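**Planning for two arms at Clomow, August 2023**

The planner group at Clomow has rewritten its motion software once already. The lead developer would rather not do it a third time.

"The first version planned each arm separately and checked for collisions afterwards," she says. "It rejected 53 per cent of the plans. Now both arms share one timeline, and the planner can delay either of them."

Soft items remain awkward. A cloth has no fixed outline, so the perception code returns a region and a grasp height – nothing finer.
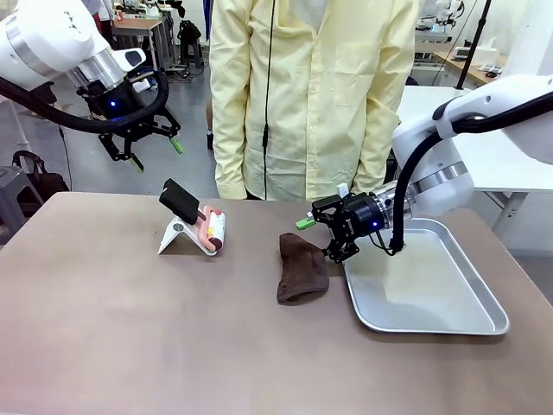 "We replan every 9 milliseconds," she goes on. "If the region moves by more than 5 millimetres, the grasp is dropped and computed again. The log keeps the last 2000 cycles."

The cable model is still crude. She expects to replace it after the Tultcombe release.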